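Photographic Optics and Exposure
Handout 4: Focal Length, Sensor Size and Depth of Field
Instructor: Beril Yurt
Lab sessions: Hui-mei Chiang

Read this before the lab. You will need the crop factor table from Handout 3 and a calculator. The last section has the problems to turn in.
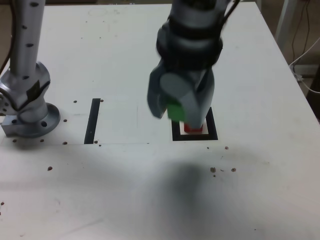
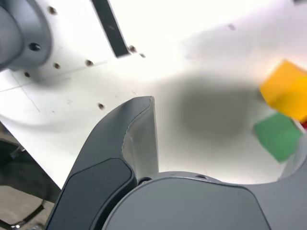

1. Focal length and angle of view

Focal length is a property of the lens. It does not change when the lens is moved from one camera body to another. What changes is how much of the image circle the sensor records, and so the angle of view.

A 50mm lens on a full-frame sensor (36 x 24mm) gives a horizontal angle of view of close to 40 degrees. Put the same lens on an APS-C body with a crop factor of 1.5 and the angle drops to about 27 degrees. People say the lens "becomes a 75mm." What they mean is that the angle of view matches that of a 75mm lens on full frame. Write "equivalent" in your lab reports when you use the converted number.

To convert:
Equivalent focal length = focal length x crop factor

For medium format sensors larger than full frame the crop factor is below 1, so the equivalent number is smaller than the one printed on the lens.

2. The f-number

The f-number is focal length divided by the diameter of the entrance pupil. A 100mm lens with an entrance pupil of 50mm is working at f/2. Stop it down until the pupil measures 10mm and it is at f/10.

One full stop halves or doubles the light. Because the area of the pupil goes with the square of its diameter, the f-number changes by a factor of 1.4 for each stop: 1.4, 2, 2.8, 4, 5.6, 8, 11, 16.

A teleconverter multiplies the focal length and leaves the pupil alone, so the f-number rises too. A 1.4x converter costs one stop and a 2x converter costs two. Students lose points on this every year.

3. Depth of field

Only one distance is in exact focus. Depth of field is the range in front of and behind it that still looks sharp at a given print size and viewing distance. It depends on:
- f-number
- focal length
- subject distance
- the circle of confusion you accept

We use 0.03mm for full frame and 0.02mm for APS-C. Other books use slightly different values, and your answers will differ from theirs by a little.

Close to the subject, depth of field shrinks fast. If you halve the distance with the same lens and aperture, expect roughly a quarter of the depth — this rule holds well until you get near macro distances or near the hyperfocal distance.

4. Motion blur

Depth of field has no effect on motion blur. A moving subject can be in perfect focus and still smear across several pixels. The length of the smear on the sensor is the subject's speed times the exposure time times the magnification. Work in millimeters and seconds throughout, then divide by the pixel pitch.

5. Problems

a) The Nastetti 645 has a crop factor of 0.8. Find the equivalent focal length of an 80mm lens on it.
b) A Drinel lens is marked 200mm f/4. Give its focal length and f-number with a 1.4x converter, then with a 2x.
c) Find the hyperfocal distance of a 35mm lens at f/8 on full frame. Show your units.
d) A subject moves at 500mm per second across the field at a magnification of 0.02. The exposure is 1/100 second. How long is the blur on the sensor?

Turn in problems on paper at the start of lab. The Rocha tripods are signed out at the front desk, one per pair.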